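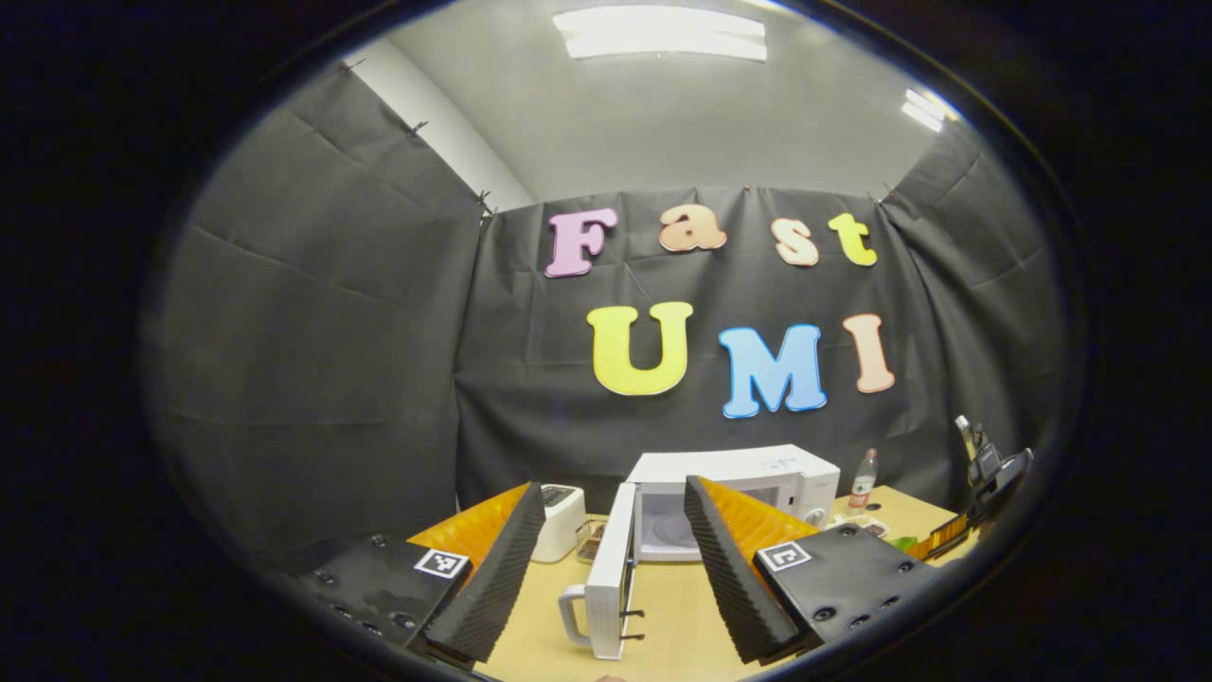 Workshop notebook, Tostinar Cycling Club
August, entry begun 7.40 in the evening
Present: Meirion Lougher (writing), Houda Lahlou, Zhiqiang Jin. Xiaoyan Su joined at half past eight.

1. Club loan bicycles

Four of the loan bicycles were brought in for inspection ahead of the reliability ride. The numbering follows the brass tags on the seat tubes.

Loan 2. Rear wheel out of true by a noticeable amount on the drive side. Two spokes slack near the valve. Tensioned and trued; the wheel now runs clear of the pads through a full turn. The rim has a shallow dent which was left alone. Return to stock, and look at it again after the ride.

Loan 3. Chain measured beyond the wear limit at every point tried. Replaced with a new one from the drawer. The cassette skips under load in the two smallest sprockets and should be changed as well, but there is no suitable cassette in stock. Not to be lent until this is done. Red label tied to the handlebar.

Loan 5. Bottom bracket creak reported by two riders. Removed the cranks, cleaned and greased the threads, refitted. The creak was still present on a short ride along the lane. Houda then took out the seatpost, wiped it down and put it back with fresh grease, and the creak stopped. The bottom bracket was probably sound all along. I record this so that the same hour is not spent again.

Loan 6. Brake pads at the front worn to the line. Replaced. Cable outer at the rear cracked where it enters the stop; replaced with a length cut from the roll. Roll is nearly finished.

2. Tubeless trial

This continues the comparison begun on the previous page. Two sealants are under test, the Vultent and the one we have always bought from Wei. Each was put into a pair of the same tyre on the same rims, inflated to 60 psi and left hanging on the wall hooks.

After 21 hours the Vultent pair read 54 and 55. The Wei pair read 51 and 56. The difference between the two Wei tyres is larger than the difference between the products, and Zhiqiang's view is that the rim tape on the lower-reading wheel is at fault. I agree. The tape has a small fold opposite the valve hole. It has been stripped and retaped with a double layer, and the test on that wheel starts again from the beginning.

No conclusion should be given to members before both pairs have been ridden. Jianguo Jia has offered to take the Vultent pair over the gravel section beyond the reservoir, and will note pressures before and after with the workshop gauge – the digital one, as the old track pump reads high.

3. Preparations for the reliability ride

The long route remains 100 km. The short route has been altered to avoid the resurfacing work at the bottom of the hill and now comes to roughly 60 km. Xiaoyan has loaded both files to the club page and asks that riders delete any copy saved before this month.

The support van will carry the following from the workshop:

- one track pump, one floor stand
- spare tubes, 16 in number, mixed valve lengths
- two spare wheels (one rim brake, one disc)
- chain links for ten and eleven speed
- the Sketoma multi-tool set, complete, to be checked against its card on return

The chain tool in the Sketoma set has a bent pin. A replacement pin has been taped inside the lid. Whoever uses it first should fit it.

Riders are expected to carry their own tube, levers and pump. The van will stop for mechanical trouble but will not leave a rider waiting in order to fetch parts from the workshop, as was done last year.

4. Stock to order

Cable outer, gear and brake. Cassette for Loan 3, eleven speed, largest sprocket 32. Rim tape, 25 mm. Degreaser. Blue threadlock, the present bottle having hardened.

5. Outstanding

The torque wrench has not been checked against the reference weight this year. Zhiqiang will do it. Until then carbon seatposts and stems are to be tightened with the preset key only.

Loan 2 and Loan 6 signed off by H. Lahlou. Loan 5 to be ridden once more before signing. Workshop closed 9.50.

M. Lougher

Comments (3)

Jianguo Jia
Vultent wheels collected. Front was at 52 when I picked it up. Will ride them at 45 unless told otherwise.

Zhiqiang Jin
Please use 45 on both and note the temperature as well. The retaped wheel is holding so far.

Xiaoyan Su
Could the cassette for Loan 3 be ordered before the ride? I have a new member of that size with no bicycle of her own.

Recent entries

Sealant comparison, first readings
Headset service on the club tandem
Loan bicycles: revised deposit and return times
Fitting mudguards to the winter fleet
Reliability ride: marshal points and van route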